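Iltham shape set: notes for whoever downloads this

What it is

3837 pictures of small plastic shapes on a maple board, sorted into 5 folders by layout. Etelka Dobos did the sorting and I checked it. The folders are called row, cluster, spread, edge and mixed. I argued against "mixed" and lost.

What the labels say

Each shape gets a color and a form: red star, blue cube, yellow heart, and so on. We label the top face where it shows. A shape that is mostly hidden gets a color and the form "unclear" — please don't go back and guess. Finn Wegener tried guessing on a batch of 75 and we disagreed with him on too many to keep them.

What I would not trust it for

Size. The labels carry no measurements, and the older Pálfi release that claimed to have them never said how they were taken.

Surface finish. Some shapes are glossy and some have ribs or a grainy face, and the first label sheet called all of that "texture." I doubt the column is any use and would drop it.

Backgrounds. Maple has soft wavy grain and the planks have visible seams. If your method does well here, try it on a plain surface before telling anyone.

Known problems

The Melen color names were merged into ours in February. "Gold" became "yellow" across the board, which may be wrong for the hearts.

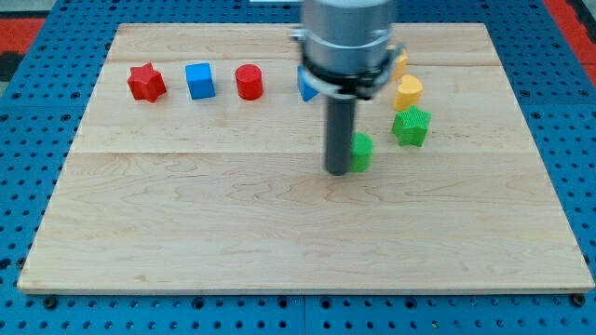

Version 4 will split the color and form columns into separate files. Until then, read the label sheet before the folder names.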